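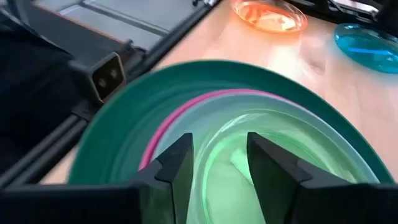
Prelusbridge Symphony Names Zuweira Atinga Principal Bassoon

PRELUSBRIDGE, 2020-05-29. The Prelusbridge Symphony has appointed Zuweira Atinga as its principal bassoon, ending a search that outlasted two music stands and one audition pianist's patience. She takes the chair held until December by Ashraf Tahiri, who is retiring to a house with a large garden and, he has promised his neighbors, thick walls.

Atinga was chosen from a field of 70 applicants. Auditions were held behind a screen, and the panel heard the opening of "The Rite of Spring" so often that music director Kwaku Appiah now leaves the room when it comes on the radio.

"We wanted a player who could make that solo sound like a surprise," Appiah said. "By the second afternoon I would have settled for a player who made it sound short. Zuweira gave us the surprise."

Atinga has played second bassoon and contrabassoon with the Tirnon Chamber Orchestra and is a founding member of the Gosling Quintet, a wind group best known for its arrangements of polkas and for once performing an entire program in a ferry terminal during boarding announcements. She began on the clarinet at age ten and switched when her school in Jeren found a bassoon in a closet and needed a tall student to go with it.

"I was the tall student," Atinga said. "I'd like to say the instrument called to me, but it was missing a key and could barely call to anyone."

Her first concert as principal will open the orchestra's next season, on a date to be announced when there is a date. The program includes Mozart's Bassoon Concerto, with Atinga as soloist, and a new overture by Salamatu Annan that asks the bassoons to play loudly, a request they are said to be considering.

Tahiri played 2314 services with the orchestra, according to his own notebook. The office has a different figure and has been advised to drop the matter.

The Prelusbridge Symphony performs in the Old Exchange Hall, where the seats were reupholstered last year and three of them no longer squeak.

Press contact: Dede Akolgo, Prelusbridge Symphony, extension 3371. Please let it ring.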